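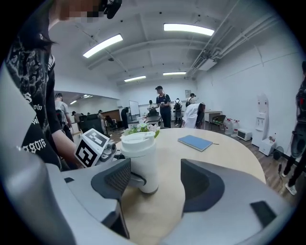

March 26, 2018

Round table session, cup task. Notes for me, Macarena and whoever picks this up next.

Really good day! The hand-held grippers are so much nicer to teach with than the old joystick, and I think we've finally got a rhythm. The task is still the plain one: both grippers start over the near edge of the table, one closes on the cup, lifts it, sets it down by the flowers, and both come back to the start. The flowers and the blue notebook stay put as clutter.

Recorded 100 tries between us, kept 72. Most of the rejects were mine from the first batch, when I kept turning my wrist in and the markers on the cube dropped out of view. Sofia spotted it on playback – elbows out, cube faces up, and the tracking holds beautifully. 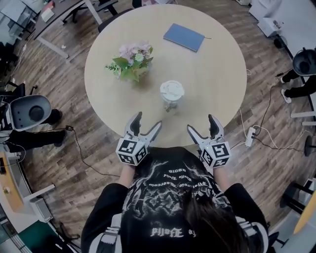 Other thing we learned is to slow down just before the fingers close. When I go in at normal speed the Brarnanano replay clips the lid, and when I pause too long it learns the pause as well (it hovered for almost 12 seconds on one run, very thoughtful). Bernardo suggests one smooth approach, half speed for the last bit, no stopping. Tried it both-handed and it feels natural after a few goes.

Still to do:

– Check the finger opening is zeroed on both grippers before each batch. The left one drifts.

– Repeat from the other side of the table, with people walking about behind as usual.
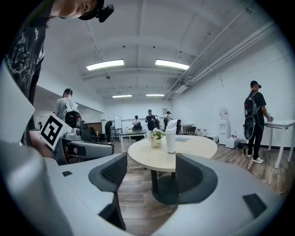 – Ask Edeltraud if 2 operators can share one calibration file.

– Try handing the cup from left to right. Can't wait for this one!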